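4.3 壁色の「鎮静効果」に関する既存データの再検討

淡い寒色の壁が居住者の気分を落ち着かせるという主張は、住宅関連の業界資料では既定の事実のように扱われている。前節までに見たとおり、その根拠をたどると出典の大半は少数の調査に行き着き、さらにその多くは互いを引用し合っている。本節では、引用頻度の最も高いFovine社の住戸調査と、Stanciu地区で行われた追試を取り上げ、そこから何が言えるのかを確かめておきたい。

Fovine社の調査は、塗り替えを終えた世帯に郵送で質問紙を配り、602票を回収したものである。配布数は3,000と記されているので、回収率は2割をわずかに超える程度にとどまる。同社の報告書はこの点に一行しか割いていない。塗り替えの結果に満足した世帯ほど返送しやすいと考えるのが自然であり、回収票の平均値をもって塗り替え世帯全体の傾向とするのは無理がある。非回答者への追跡も行われていない。
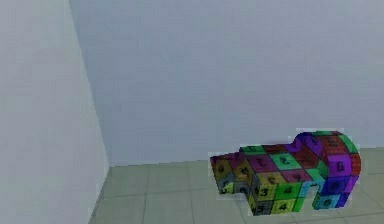 質問紙の構成にも疑問が残る。気分に関する項目は5段階で、両端に「たいへん落ち着く」「まったく落ち着かない」という語が置かれている。「落ち着く」という語をあらかじめ与えたうえで落ち着きの程度を尋ねれば、回答がその語に引き寄せられるのは避けがたい。しかも、表紙の依頼文には「色が心身に与えるよい影響を調べるため」とある。回答者は問われる前に仮説を知らされていたことになる。同社はこれを説明責任の一環と述べているが、そうであれば目的を中立的に書くこともできたはずである。

比較の基準も定まらない。塗り替え前の状態については、回答者に当時を思い出して評点を付けてもらう方式がとられた。塗り替えから回答までの期間は世帯によって異なり、報告書には最短と最長の記載すらない。数か月前の自室の居心地を5段階で正確に想起できる人がどれだけいるのか、筆者はかなり疑わしいと考える。費用と手間をかけた後で、以前のほうがよかったと認めるのは心理的にも難しい。

追試とされるStanciu地区の調査は、Grakimus尺度を用いた点で一歩進んでいる。この尺度は疲労、いらだち、眠気の三つの下位項目からなり、「落ち着く」という語を含まない。6月に実施され、311名が参加した。報告された差は疲労においてのみ有意で、いらだちと眠気には差がない。ところが要約では「気分の改善が確認された」とまとめられており、三項目のうち二つで差がなかったことは本文の表を読まなければわからない。多重比較の補正も施されておらず、補正すれば疲労の差が残るかどうかも怪しい。

加えて、淡色壁の住戸は南向きに偏っていた。採光量の測定値は公表されておらず、色の効果と光の効果を分けるすべがない。床材や建具の色も統制されていない。壁だけを取り出して論じるには、少なくともこれらを共変量に含める必要があろう。

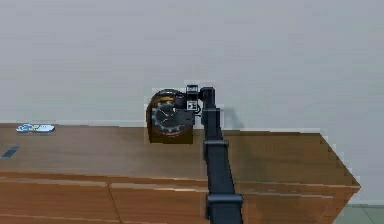

Tavach、2019年1月22日

Stanciu調査の元データについて閲覧の機会を得たので、本項ではその結果を補足する。閲覧は室内での筆写に限られ、電子的な複製は認められなかった。以下の数値的な議論を控えるのはこのためである。

まず、除外基準が途中で変更されていた。当初の計画書では、在宅時間の短い参加者も分析に含めることになっている。最終版では除外されており、変更の理由を示す文書は綴りの中に見当たらなかった。在宅時間が短ければ壁色の影響も小さいという理屈は立つ。しかし、それは効果の存在を前提にした理屈であり、効果の有無を調べる研究で事後に持ち込むべきものではない。

次に、壁色の分類が調査員の目視に委ねられている。「淡い青」と「灰みの青」、「灰色」の境界は調査員ごとに揺れており、同じ住戸が初回と再訪で別の区分に入っている例があった。測色計の使用は計画書に記載されているものの、測定値の欄はほとんど空白である。色見本との照合手順も定められていなかった。分類の誤差が無作為であれば効果は薄まる方向に働くが、調査員は参加者の気分評定も聞き取っており、無作為であったと仮定する根拠はない。

室内の印象は複数の面の組み合わせによって決まる(図5)。壁が同じ淡い青であっても、隣り合う床や扉の明度が異なれば見えは変わりうる。既存の質問紙はいずれも「壁の色」だけを問うており、回答者が実際に壁だけを評価していたのか、部屋全体を評価していたのかを区別できない。

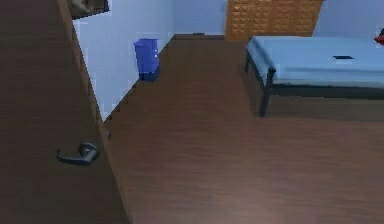
図5 淡い青の壁、木目調の床、濃い茶色の扉からなる室内(レンダリング画像)

以上から、淡い寒色の鎮静効果を支持する証拠は、現時点ではきわめて弱いと言わざるをえない。効果がないと示されたわけでもない点には留意が必要である。ただ、立証の負担は効果を主張する側にあり、塗料の販売資料に「実証済み」と記すだけの材料は、筆者の見た範囲には存在しなかった。

なお、Fovine社には質問紙の原本と塗り替え時期の一覧の提供を求めたが、本稿の執筆時点で回答を得ていない。次節では、同種の問題が照明の色温度に関する研究にも見られるかどうかを検討する。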